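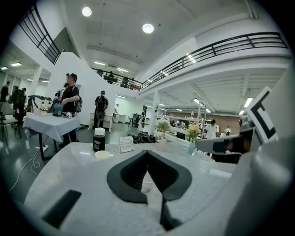
Why does a sandwich cost more than it used to?

My grandpa loves to tell me what things cost when he was a kid, and I used to think he was making it up. He wasn't! Prices creep up over time, and grown-ups call that inflation. I want to show you how people measure it, because I think it's pretty fun (yes, even the math).

Let's say there's a town called Dimwood. Every March, a man named Dušan Bartoš goes shopping there with a list. He writes down the price of bread, socks, bus tickets, haircuts, apples and so on, 276 things in all. He doesn't buy them. He just wants the prices.

Then he adds everything up as if one family had bought the lot. People call this pile of stuff a basket, even though you could never fit a haircut in one. Last year the Dimwood basket came to 400 dollars. This year, the very same basket came to 420. So it went up by 20 dollars, or five cents for every dollar. We'd say inflation was five percent.
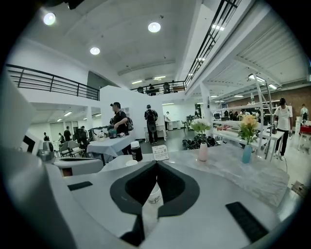
Now, did every single price go up by five percent? Nope! Apples got cheaper, and socks stayed the same. Bus tickets jumped a lot when the bus company had to pay more for fuel. The five percent is what you get when you mix it all together — kind of like the average score for your whole class on a spelling test.

Some things count more than others, too. A family pays rent every month but might buy only one umbrella in years, so rent gets a bigger share of the basket.

Try it yourself! Pick five snacks at your store and write down what they cost. Keep the list somewhere safe and check again in a few months. Make sure you look at the same size of each one. I forgot that part my first time and thought crackers had doubled. I'd picked up the giant box.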